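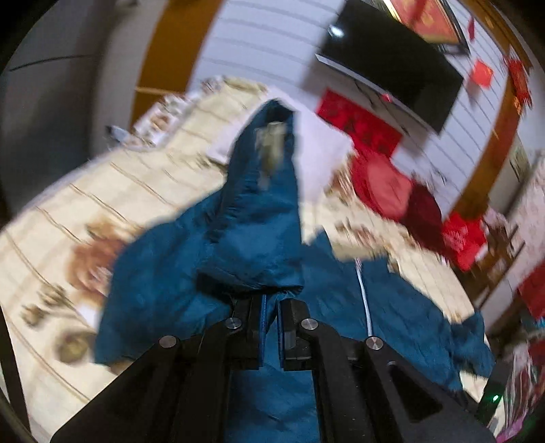 Planners for soft things should be allowed to say "I do not know"

For three years I have written software that decides where a robot should put its fingers. In this time I have changed my mind about many small questions and about one large question. The large one is whether a planner for cloth must always give an answer. I used to think yes. Now I think this rule damages our field more than bad cameras do.

Let me explain how it usually works. The perception part looks at the cloth and produces some estimate of its shape. The planner takes the estimate and returns two grasp points, one for each hand. The controller moves there. Each part is polite to the next one, and each part hides its doubts. When the perception is very unsure which layer is on top, the planner receives the same clean list of points as on a good day. The doubt existed in the software for a few milliseconds, and then somebody's function threw it away, because the interface had no field for it.

With rigid objects you can live like this for a long time. A cup is where it is. A padded garment is a different problem. It has a front edge that may be one layer or may be folded under, and from above these two cases look almost the same. It has stitched seams, and a seam and an edge both give a nice dark line. On patterned bedding it gets worse – a printed leaf beside a corner can attract the edge detector more than the corner itself.
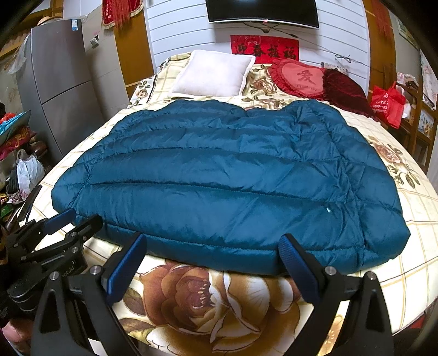 Teal quilted fabric on a flowered sheet, with gripper fingers at its near side.

In our group we went through 235 recorded grasps on thick textiles, using Kuipers, our replay tool. We looked only at the moment of closing. In 60 of them the fingers took the wrong number of layers. This did not surprise me. What I did not expect was that the internal score of the edge detector was low in most of these cases, and it was low early enough to stop. The information was there. We had simply built a system in which a low score had no consequences.

The common reply is that a bigger learned policy will solve this. Show it enough human demonstrations and it will learn to handle the folded edge by itself. I respect this argument, and partly I believe it. Our own training set, Sanum, has 1835 episodes and I would be happy to have more of them. But consider how we prepare such data. The person feels with the fingertips that the grasp is wrong, opens, moves a little, and closes again. Then our cleaning script finds this hesitation and cuts it out as noise. I wrote the first version of this script, so I may criticize it. We remove exactly the seconds where the human doubts, and later we complain that the policy never doubts.

My proposal is modest. First, every grasp that passes between modules should carry its uncertainty, and the planner must be permitted to return no grasp together with a request: look from another side, or lift the edge a little and look again. Second, the data tools should keep the regrasps and mark them. In Kuipers we added a button for this, and it costs the annotator one key press. Third, and here I expect disagreement, success rate should not be reported alone. A system that stops and asks in ten cases out of a hundred is for me a better system than one that quietly folds everything wrong at the same rate.

I know the weak side of this. A planner that may refuse will refuse too much. When we first connected the refusal to Doneo, our motion layer, the arms spent whole afternoons looking at a jacket from one side and then from the other. It was embarrassing to show to visitors. We put a limit of 10 looks, which is an ugly number without any theory behind it, and I would like to replace it with something better. A cost for each look is the obvious way, but then you must tell the cost function how expensive a torn seam is, and this depends on the customer.

Still, I prefer this problem to the old one. When the planner refuses too often I can see it in the log, and I can work on it the next morning. When it is wrong with full confidence, I find out from the pile of cloth.

The author works on manipulation software at Gerkari.

Comments (4)

Guest
Agree about the cleaning scripts. Ours trims every pause longer than half a second. I went and checked after reading this and now I have a bad feeling about last year's training runs.

Guest
You say the detector score was low in most of the 60. How often was it also low when the grasp was fine? Without that number I can't tell if the score is useful or just pessimistic.

Author
Fair question. It was low in a good part of the correct ones too, mainly on printed sheets. This is why I want a second look and not a full stop. I should have written it in the text.

Guest
Our customers would never pay for a robot that looks at a jacket ten times. They would send it back after the third.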